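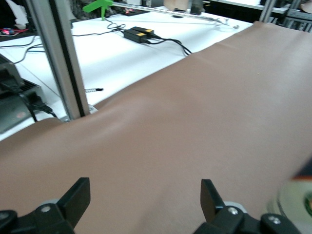
Soft Goods Workshop
Unit 4: Handling and Laying Out Sheet Material
Instructor: Diễm Quan

Before this unit you should have finished the seam samples from Unit 3 and have your pattern pieces for the flat pouch cut out in card. Bring the card pieces, a soft pencil or silver pen, and your own scissors. Knives and steel rules stay in the room.

4.1 Hide and cloth

We use three materials this term. Sirik is a woven cotton canvas. Cocco is a coated fabric with a knit backing. Skutham is a vegetable-tanned split sold by the half hide. The first two come from the Rastthorpe store on a roll. The split comes folded or rolled, depending on who packed it.

Canvas has a straight grain and a cross grain. Pull it both ways, then pull it on the diagonal. The diagonal is the bias and it gives the most. Coated fabric hides its weave on the face, so turn it over and read the backing.

Leather has no warp or weft, but it does have a direction. It stretches least along the line of the backbone and most at the belly. Keep straps and gussets parallel to the backbone. Small parts that carry no load can come from the belly.

4.2 Laying a sheet on the table

Clear the part of the table you need. A ruler or a cable left under the material makes a ridge, and a line traced over a ridge is longer than it should be once the sheet is flat. Run your palm over the whole area before you mark anything.

Let the sheet down from one edge and walk it across. If it is bigger than the table, support the part that hangs over. The weight of the overhang pulls on the rest and will shift it while you are tracing. Two chairs will do, or roll the extra around a cardboard tube.

Soft ripples usually settle if the sheet is left alone for a while. Smooth from the middle outward with a flat hand. Do not tug at the corners, especially on the coated fabric, where the knit backing will stretch and then creep back after cutting.

4.3 Creases

A crease is not the same as a ripple. Lift the sheet and set it down again. If the line comes back in the same place, treat it as a crease.

Canvas: press from the wrong side with a damp cloth.
Coated fabric: no iron. Hang it over a tube overnight, face out.
Leather: dampen the flesh side lightly with a sponge, lay it flat under a board, and leave it until the next session.

If a crease will not come out, draw a line along it on the wrong side and place your pieces around it. A crease inside a seam allowance is acceptable. A crease across the front panel of the pouch is not, and you will be asked to cut that piece again.

4.4 Marking and nesting

Mark on the wrong side. Look over the face first for scars, thin spots and stains, and put a small piece of masking tape behind each one.

Place the largest pieces first, then fit the small ones into the gaps. On canvas and coated fabric, all pieces of one pouch must face the same way. On leather you may turn a piece end for end but not sideways.

Leave 14 mm between pieces. That gives room for the rough cut, and you trim to the line afterward.

The flat pouch needs:
Front panel, 1
Back panel, 1
Flap, 1
Side gusset, 2
Tab, 1

The gusset is 158 mm long before the ends are skived. Several people last term measured it after skiving and ended up short.

4.5 Storage

Roll leather and coated fabric with the face out. Canvas can be folded, but refold it in a different place each time. Label the outside with the material name and your initials. Offcuts larger than your hand go in the shared drawer, smaller ones in the bin.

For next session

Trace a full layout for one pouch on paper first, then on your material. Do not cut. I will check each layout at the table before the knives come out. Read Unit 5, sections 5.1 and 5.2, on edge finishing.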